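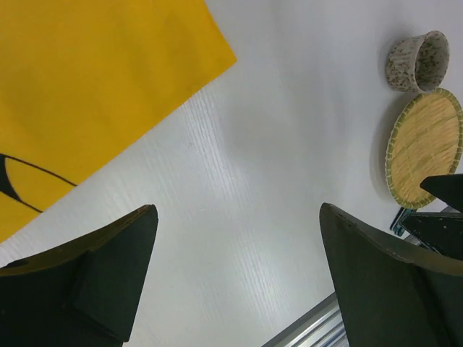
Labeling your bins so you can find things again

I love a good label. Give me a rainy afternoon, a marker and a stack of storage bins and I'm happy for hours! The garage at our place used to be a guessing game (is the camping stove in this one? no, that's Christmas), and a few small habits have fixed most of it.

Write big

Letters should be at least 2 inches tall on anything that lives above your head. You want to read them from the doorway, without a stepladder. Black on white wins every time, though I do have a soft spot for dark blue.

Label two sides

Put one label on the short end and one on the long side. Bins get turned when you're in a hurry, and it's maddening to drag out a heavy one just to see what it says. I skip the lid completely. Lids wander from bin to bin, and then you've got paint rollers marked "Baby clothes."

Number the bin, list the contents somewhere else

This tip came from my neighbor Jhair Inga and I can't thank him enough. Each bin gets a plain number, and a notebook by the door says what's inside. When the contents change you cross out a line in the notebook and the label stays put. I started mine at 101 so the bin numbers never get mixed up with the shelf numbers, which run from 1 to 11.

Clean first, then stick

Wipe the spot with rubbing alcohol and let it dry. Dusty plastic is the reason most labels curl up by spring. For rough bins that won't hold tape at all, punch a hole in a card and hang it from the handle with string or a zip tie.

Small parts

Screws and hooks are easier: tape one of whatever it is to the front of the drawer. Quicker than reading, and kids can put things back too!

Keep a spare set

Cut a few extra blank labels while the scissors are out and slip them into the back of the notebook, along with the marker. I go through mine every May when the winter gear goes up, and it takes less time than finding the marker used to.

Updated August 15, 2018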